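How to keep hand tools and one cable in order in a small toolbox?

Asked by Ataberk Erdem, September 14, 2022

Hello everybody. I have a plastic toolbox with a clear green lid and one latch in the front. I want to keep in it a screwdriver, an open-end wrench, an adjustable wrench with red grip and one black cable. Every time I carry the box, the cable goes around the wrenches and I need several minutes to free it. Is there a correct order for packing?

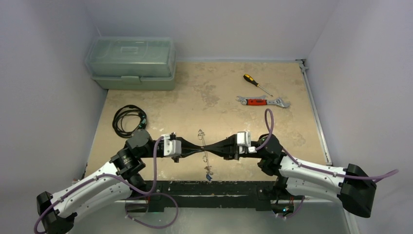 I already tried to put the cable at the bottom, but then I must take out everything when I need only the cable. I do not want to buy a second box — my shelf has 11 inches of free space and it is already promised to the drill.

3 answers

Entwistle747 wrote:
Heavy things go first. Lay the two wrenches flat along the long side, heads in opposite directions, then the screwdriver next to them. Coil the cable and close it with a hook-and-loop strap in two places, and put it on top. With only one strap it opens again, I have tried. For small metal rings I use a plate with holes along the edge, it hangs on the wall and so they are never in the box.

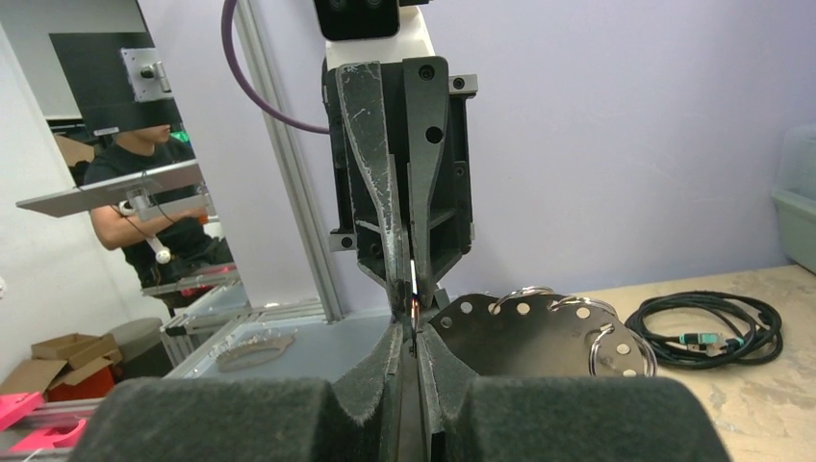

Metal plate with rings on the rim

drosterton_k wrote:
just buy a bigger box

Trallo3297 wrote:
I agree with the first answer about the straps. Please do not make the coil too small, a cable does not like it — the width of your hand is good. An old sock over the coil works also.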